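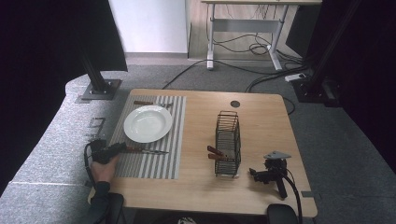 SLIDE 4: One place setting, laid sideways

Leave the slide up while people find their seats. Don't explain it yet.

Ask who learned to set a table from a chart. Then ask who still does it that way at home. I expect the second show of hands to be smaller.

Point out the knife, low on the striped placemat, lying across it. The other utensil is up past the plate, also crosswise. Any etiquette chart would mark that wrong. My question for the room is: wrong for whom? You can eat dinner from it.

The Kevanard handbook gives 183 rules for the table. I have read all of them. I'd keep 5, and I'm not sure about the fifth. The finger-width gap between the plate and the knife? Show me the guest who noticed.

SLIDE 5: The holder in the middle

Go back one slide if needed. Black wire mesh, open top, brown wooden handles sticking out over the rim. The Gwilliam people call this "casual service" and charge for a workshop on it. It's a basket. You put it on the table and people help themselves.

I will grant them one thing. Handles that lean out are easy to grab.

Placemats: Ukel claims they "frame the meal." Maybe. I think they catch crumbs. Stripes do hide a stain better than plain white, in my house anyway.

Stop at 40 minutes, even if the Meven napkin question comes up. It always comes up.

Contact: Table Talks office | Copyright Table Talks, all rights reserved | Back to top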